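I spent most of June on the part of our stack that decides when one arm has to wait for the other. It was meant to be a small job before the Hudport demo. It took three weeks.

The old version of Flasine, our task runner, gave each arm its own queue. A step could block on a step in the other queue, and that was all the coordination there was. For pick and place it was fine. For bottle caps it was not, because both arms need to be near the same object and both planners think they own the space over it. In the logs, 404 of 1,488 runs had ended in a timeout with each arm waiting for the other.

Charito Ocampo suggested we stop locking steps and lock regions of the table. Each arm asks for a region before planning into it and gives it back once it has moved out. I wrote it over a weekend, and the first version was worse. The release came from the planner when it should have come from the measured joint positions, so a region was marked free while a finger was still inside it.

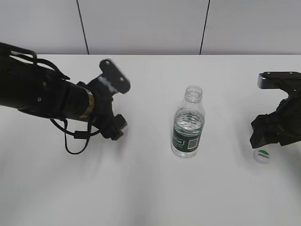 Moving the release to the controller side fixed that. I also added a 200 ms hold before a region can be handed over. Lionel Hulme thinks the hold is too long and he may be right. I'll try to shorten it when I have time to rerun the whole set.

Perception is the next problem. Clear plastic gives us poor depth, so the pose estimate leans heavily on the label. If the label faces the wrong way, the height of the neck drifts and the grasp planner aims low. Dindo Dalisay has a branch that fits the neck separately. I haven't merged it yet. It needs the new message format, and Vudbridge still sends the old one.

The region lock code is in the main branch now, turned off by default. Set the flag in the runner config if you want to try it.

We use cookies to understand how visitors use this site. Accept | Manage preferences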